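In Praise of the Open Bin
Saturday, May 4, 2019

I bought a bag of carrots last week that had been washed, trimmed, polished and sealed in plastic, and when I got it home two of them had gone soft and slimy at the bottom where I couldn't see them. This happens to me maybe every other month. Each time I tell myself I'm going to stop buying bagged vegetables, and then I'm in a hurry, the bags are right there by the entrance, and I grab one.

So this is me arguing with myself, mostly. I think vegetables should be sold loose, in open bins, at a height where a person can reach in and pick. I think it's better for the shopper, and I'd bet it's no worse for the store. And I've come around to thinking the bins themselves matter more than you'd expect (yes, I have opinions about bins now, my family is thrilled).

I grew up with loose produce. The market on the corner of our street was called Girkeck, and it had a long slanted table out front where everything was just piled up. You got a paper bag off a nail and filled it. If you wanted a single onion, you bought a single onion. My mother would turn over every tomato before it went in, and I'd stand there dying of boredom, and now I do exactly the same thing and my kids stand there dying of boredom.

The store I use most these days is a Magalhães, out past the highway. It's clean and it's cheap and the parking is great. But the produce section has been drifting toward packaging for years. Peppers come in threes. Green beans come in a bag with steaming instructions. Potatoes come in five-pound sacks, and I live in a house where exactly one person eats potatoes with any enthusiasm. I don't want five pounds! I want enough for dinner and maybe a little left over for hash on Sunday.

I know the case for the bags. They travel better, they scan faster, and fewer strangers have handled your food. I wash my vegetables either way, so that last one has never moved me much. The speed thing is real, though. If you've ever stood behind somebody at the self-checkout hunting for the code for sweet potatoes — I have been that somebody — you understand why a barcode looks attractive.

What the bags take away is the choosing. Standing over a heap of beans, you find out pretty quickly whether you want them tonight. You snap one if you're bold. You notice the tomatoes look better than the thing you came in for, and dinner changes on the spot. I have made a lot of good soups that way, and I can't think of one that began with a shrink-wrapped tray.

Then there's the matter of what the stuff sits in. Cold steel shelves with a mister hissing overhead do keep lettuce crisp, and I wouldn't want to go without them for greens. For the sturdier vegetables, give me wood. I like a wooden bin with a low front edge, deep enough for a decent pile, not so deep that the bottom layer gets forgotten. And I like different vegetables side by side, close enough that you start combining them in your head before you've picked anything up. Sweet potatoes next to tomatoes shouldn't do anything for me, and yet there I am, thinking about stew.

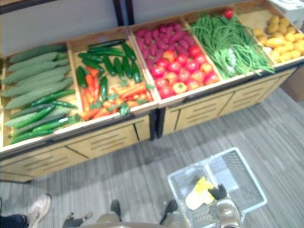 Five wooden bins, cucumbers at one end and little yellow potatoes at the other. My kind of stand.

Look at those carrots with the tops still on. I realize the tops pull moisture out of the root and you should twist them off when you get home. I still want them on when I'm buying, because wilted greens tell me something and a trimmed carrot in a bag tells me nothing. (Save them, too. Chopped with garlic and a lot of olive oil, they make a perfectly good sauce for the potatoes.)

And beans should spill a little! A bin that's squared off and perfect makes me feel like I'm messing up somebody's hard work by taking a handful. A few beans hanging over the front edge and I dig right in.

I'm not going to pretend I'll drive across town every time I need a cucumber. Some weeks it's going to be the bag again. But I did write a note on one of those comment cards at Magalhães asking them to bring back loose green beans, and the next time I went in I skipped the carrots by the door and walked all the way to the back, where they still keep a small bin of loose ones. I took six. They were all firm, and I'm roasting them tonight.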